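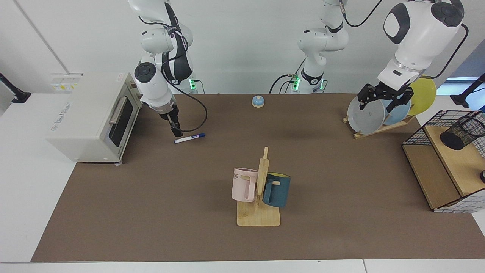

The Skelilent Letters are a public collection of handwritten letters about gender, names and family life, kept in the port town of Trindade. Anyone may add to the collection, and the writers include transgender people, their parents and partners, teachers, doctors, former friends and a fair number of strangers with something to say. It is one of the liveliest archives of its kind, and part of its charm is how little it asks of a writer. Letters must be written by hand and must run to no more than 2000 words, but the tool is left open. Fountain pens, pencils and crayons have all been accepted, and so has the plain marker pen, of the sort seen lying on the brown mat with its dark blue cap on. The collection holds 2299 letters, all of which can be read in person without an appointment.

Name

The word "Skelilent" comes from the old building on the Trindade waterfront where the letters were first shown. The building had been a ship supplier's store, and the name was painted over its door long before the archive moved in. Its meaning has been argued over with great energy. One camp holds that it was the name of a boat, another that it was a sign painter's mistake that the owner was too thrifty to fix. The archive has never taken a side and prints both accounts in its visitor leaflet.

Origins

The collection grew out of a quarrel in the letters page of a local weekly. The paper had run a short item on a proposed change to the town's rules for updating names on school records. Replies poured in for weeks, many of them heated, and the editors finally closed the subject. Several readers whose letters had not been printed asked what would become of them. A reading group that met above the waterfront store offered to take them all, from every side, and put them in boxes where people could read them.

The first open call for new letters followed in February. The group had hoped to fill a single box. Instead it received 1626 letters before the call closed, a wonderful and slightly alarming result that left the reading group sorting paper on the stairs. Many writers had no interest in the school records question at all. They wrote about a first day at work under a new name, a grandmother who got the pronouns right before anyone else did, a wedding invitation that went unanswered. Others wrote to say they were worried or confused, or that they disagreed with a relative and missed them.

How letters are accepted

Letters arrive by mail or are handed in at the desk. Each is read by a pair of readers, who check it against a short set of rules. A letter may not identify a living person other than its writer, may not give a home address and may not threaten anyone. Opinion is otherwise left alone. A letter that breaks a rule is sent back with a note explaining which line caused the trouble, and most of these come back revised.

Writers choose how they are to be listed. They may use a full name, a first name, initials or nothing. A writer who later changes names can ask for the listing to be updated, and the old card is removed from the drawer and destroyed. This practice was unusual when it began and has been widely admired by other small archives. The letters themselves are never altered. A writer who wants to revise a letter may add a second sheet, which is clipped behind the first, and some of the best-loved items in the collection are long chains of such sheets, written years apart by the same hand.

Withdrawal is allowed at any time. The space a withdrawn letter leaves in the box is marked with a gray card.

Arrangement

The letters are not sorted by viewpoint, which surprises many first-time visitors. They are filed by the first word after the greeting. A reader who opens the box marked "When" will find a father's apology next to a clinic nurse's account of a night shift, followed by a teenager's very funny complaint about haircuts. The "I" boxes take up an entire wall. There is just one letter under "Zippers," and it is requested so often that it has been moved to a clear sleeve.

A subject index was started early on and then dropped. The readers could not agree on headings, and writers objected to finding themselves placed under terms they did not use. In its place the archive keeps a set of notebooks in which visitors copy out single lines they liked, with the box number beside them. The notebooks work remarkably well as a guide, and regulars often start there.

Reading rooms

There are 2 reading rooms. The older one is in Trindade, on the upper floor of the waterfront building, and holds the main run of boxes. The other is inland at Tretska, in a former primary school, and shows a changing selection. Both open in the afternoon and stay open late on Friday, when letters are read aloud.

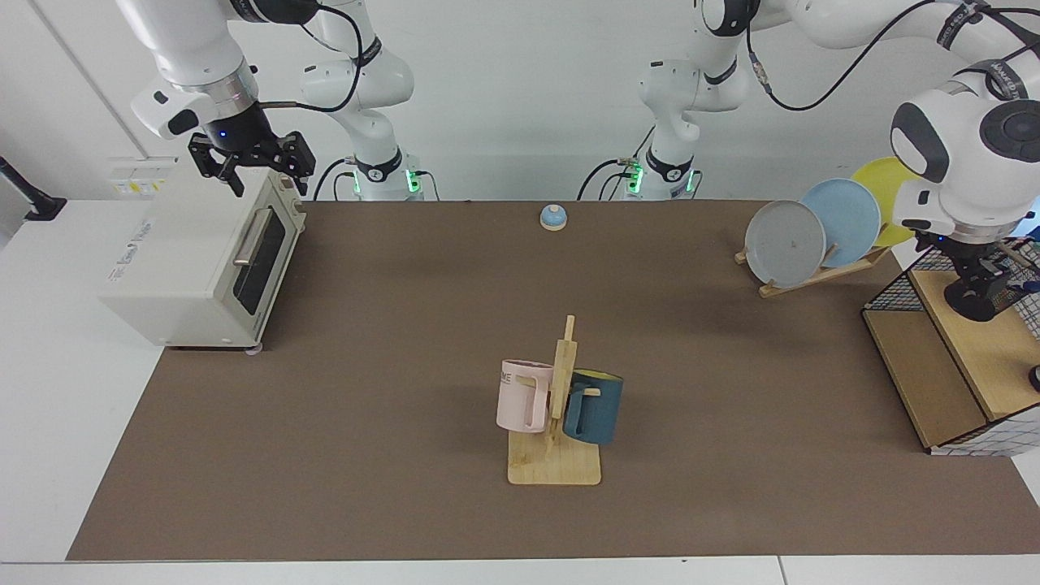
A cream-white toaster oven and two white robot arms at a long table covered with a dark brown mat.

The Friday readings are the most popular part of the archive's life. Nobody reads a letter they wrote themselves. Readers draw a box, pick a letter from it and read it through from greeting to signature, without comment. There is no applause between letters and no discussion until the tea break. The result can be electric. Letters that look stiff on the page come alive in another person's voice, and readers have often spoken of the strange thrill of saying "I" on behalf of someone whose life is nothing like their own.

The Tretska room added a quiet hour before the readings for people who find the crowd difficult. It also has a writing table with paper, envelopes and a locked box, so that visitors can leave a letter on the spot. A large share of newer letters come in this way, and many of them answer something the writer had just read.

Publications

Selections from the collection have appeared under the Fisurico imprint, a small press based in Trindade. Each Fisurico volume reproduces the letters at full size, with crossings-out, blots and margin drawings intact, and a typed version on the facing page. Permission is asked letter by letter, and an unsigned letter with no contact details is never printed.

The first volume drew mostly on the open call. Later ones have followed a loose theme, including letters to employers, letters to younger selves and letters never meant to be mailed. The volume on siblings is generally considered the strongest. It closes with a pair of letters by a brother and sister who had each written to the archive without knowing that the other had done the same, and both agreed to have theirs printed side by side.

Reception

Praise for the collection has centered on its range and its patience. Reviewers have noted that public debate about gender tends to be carried on in short bursts by people who already have a large audience, and that the Skelilent boxes are full of people with no audience whatsoever. School groups visit often, and teachers have built writing lessons around the first-word filing system.

The archive has also had its critics. Some transgender visitors have objected to hostile letters being kept in the same boxes as personal accounts, where a reader may come across them without warning. After a lively public meeting the archive introduced a small folded corner on the outer sleeve of letters that contain insults, so that they can be skipped. Critics on the other side complained that the folded corners were a form of judgment. The corners have stayed, and the letters of complaint about them were accepted into the collection, where they are filed mainly under "It."

Access

Entry to both rooms is free. Visitors may take notes and copy lines by hand, but photographing the letters is not allowed. Pencils are supplied at the desk, and pens are permitted only at the writing tables. Large-print and read-aloud versions of the published letters can be borrowed in Trindade and Tretska.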